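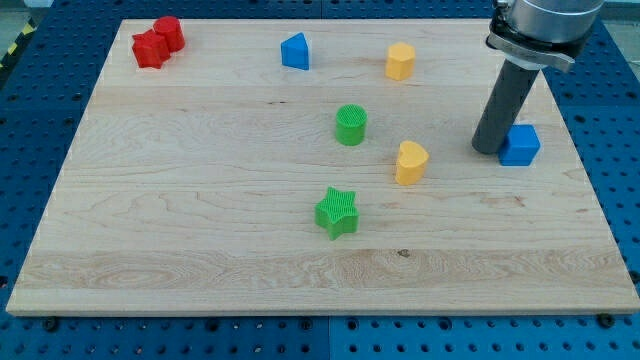 Keerthana Varma

Print
E-mail

Members of the Grinddale Local Studies Society visited the Shetty paper mill on October 21, 2020, at the invitation of the works manager, Mr Balakrishnan Shenoy. The party numbered 23 and was divided into two groups on arrival. The first was led by Mr Shenoy and the second by Mrs Indira Nadar, who has charge of the finishing room.

The mill has stood on its present site beside the river since 1856. The oldest surviving part is the rag house, a long brick building of two storeys which is now used for storing finished stock. Its upper floor was closed to visitors while repairs to the roof were under way. Members were able to examine the ground floor, where the original iron columns remain in place and several still carry the founder's mark.

From the rag house the groups crossed the yard to the beater floor. Mrs Nadar explained how cotton fibre is broken down in water before it passes to the vat, and how the length of beating affects the strength and feel of the sheet. A beating for heavy drawing paper takes 90 minutes. The noise in this part of the works was considerable and questions were held over until the groups had reached the vat house.

Two vatmen were at work on an order of watercolour paper. Members watched the forming and couching of a full post, which was then moved to the press. Mr Cillian Lynch asked whether the moulds were still made locally. He was told that the last mouldmaker in the district had retired, and that repairs are now carried out in the mill's own workshop.

Lunch was served in the canteen. In the afternoon Ms Indira Lobo showed the party the sample books, of which the mill holds 200. The earliest volumes have suffered from damp and are kept in boxes. Particular interest was taken in the blue sugar papers, and in a ledger recording sales to the Brekari printing works.

The visit closed at four o'clock with a vote of thanks proposed by Mr Lynch. A second visit is planned for April, when the drying lofts should be open. Members wishing to attend should give their names to the secretary in writing.

Print
E-mail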